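Lab Furniture > Benches and Tables > Ticona White Lab Table

Ticona Lab Table, White

Item 3845

The Ticona is a flat white table for people who put liquids on tables for a living. It has a top and it has legs, and we sell it with no drawers, no lighting package and no app. Customers who have sat through a bench presentation from one of the larger catalogs tend to find this restful.

We have carried the Ticona for a good while now, through two changes of supplier paperwork and one regrettable attempt by Vumach to offer it in "Arctic Mist." Arctic Mist was white. It cost more. We are back to plain white and everyone has calmed down.

The top

The top is one smooth piece with a slight gloss. The gloss is low enough that you won't be squinting under overhead lights, and high enough that a damp cloth slides across it without catching. There are no seams in the working area, so spilled powder has nowhere to move in and raise a family.

White was a deliberate choice. A dark bench hides things, and many of our customers bought a dark bench first and then spent an afternoon looking for a drop of something they would have preferred to find sooner. On the Ticona you will see every mark you make, including the little ones. Some people count this as a drawback and we respect their right to order the Troredora in slate.

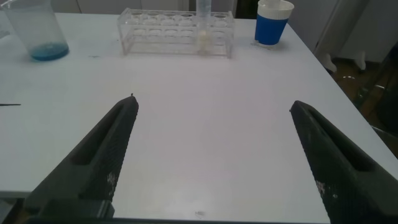 Ticona top in white, with a clear beaker and a little blue liquid at upper left.

Size and layout

The table is 5 feet long as standard. We can also supply it in a 3 foot length, which fits nicely beside a sink or in the sort of corner that currently holds a box of old manuals. Both lengths share the same height and the same top, and they can be pushed together end to end. There will be a thin line where they meet. We have tried to make the line disappear and it has declined.

Most people keep their glassware along the back and leave the front clear for whatever they are doing that hour. The table has no raised lip at the rear, so if yours is going against a wall, leave a finger's width for cords. If it is going in the middle of the room, please think for a moment about elbows.

Legs and feet

Steel, painted gray, with screw-in feet that adjust for uneven floors. Turn them by hand until the table stops rocking. If you run out of thread before the table stops rocking, you have a floor problem, and we don't sell floors. A set of locking casters can be ordered separately, but we don't suggest them for balances, microscopes or anything else that sulks when moved.

Cleaning

Mild soap and warm water will take care of an ordinary day. Wipe dyes up when they happen. A dye left over a long weekend will probably still come off, though you may have to lean on it, and you will have time while leaning to consider your habits. Don't use scouring pads. They take the gloss off in patches and the patches are there for good.

Hot items need a mat. The top will put up with a warm mug and has no interest in a flask straight off the burner. Scorch marks aren't covered under the warranty, however sincerely they are described to us on the phone.

What comes in the box

The top, the leg frame, the feet, a bag of bolts, one hex key and a sheet of instructions with more arrows than it needs. Two people can put it together in about 5 minutes less than the sheet claims. One person can do it alone, with a certain amount of language.

Price and delivery

$586 for the standard length, legs included. The short length is quoted on request, as is any order that involves stairs. Tables ship flat from the Dosolgate warehouse and are dropped at your loading door, where they become heavy. Inside delivery is extra and worth it.

Orders placed in December usually go out in the new year, whatever the order form may imply. Check the carton before you sign for it. A dented corner on the box is very often just a dented corner on the box, but open it and look while the driver is still there.

Returns are accepted on unused tables in their original packing. A table with a ring on it has been used.

Last updated 10th April

Contact Sales | Copyright Dosolgate Lab Supply, all rights reserved | Back to top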